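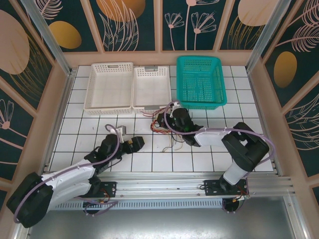
## Cables, bridas y una tarde entera

7 de marzo de 2023

Apuntes rápidos, que mañana ya no me acuerdo. Tocaba mantenimiento de la celda de los dos brazos, la del suelo de azulejo. Lo hago cada 80 horas de trabajo. Esta vez se me fue a 4 horas largas, por cabezón.

### Lo primero, el raíl

Corriente fuera. Siempre. Luego los tornillos de las dos bases, uno por uno, con la llave dinamométrica y no a ojo (lo digo por mí). El derecho tenía un tornillo flojo en la placa negra. El izquierdo bien. Marqué todo con rotulador, así la próxima vez se ve si algo ha girado.

### Los cables lila

Son los que dan la vuelta por fuera del brazo hasta la muñeca. Hay que dejarles bucle, bastante. En septiembre los até cortitos porque quedaba más bonito y a los dos dias el codo tiraba del conector. Error fallo error fallo. Gwawr Craddock me mandó una foto del suyo, con un bucle enorme, y desde entonces lo copio.

Prueba: brazo estirado a mano, sin corriente, y luego recogido del todo. Si el cable se tensa en algún punto, fuera brida y otra vez.

### Lo que queda pendiente

- El mazo de la pinza derecha, rojo, amarillo y negro. Cuelga hasta los azulejos. Falta funda trenzada, la tengo pedida a Dmytriv.
- Los hilos rojos y naranjas de las bases – mirar crimpados.
- Limpiar la rejilla de debajo del raíl, que coge pelusa.

### Cestas y calibración

Las dos bandejas blancas y la cesta verde van al fondo, en fila. Uso las juntas del azulejo como regla, muy cutre pero funciona. La verde es más honda, asi que el punto de bajada es otro. Guardar las posiciones con nombre!! La ultima vez machaqué las buenas.

Versión anterior de los parámetros en la carpeta "Grinstead", por si acaso. El contador de ciclos iba por 2.232 cuando lo apagué.

Qusai Nseir pregunta si engraso las juntas. No, estas no. Mañana sigo con la funda, si llega el paquete.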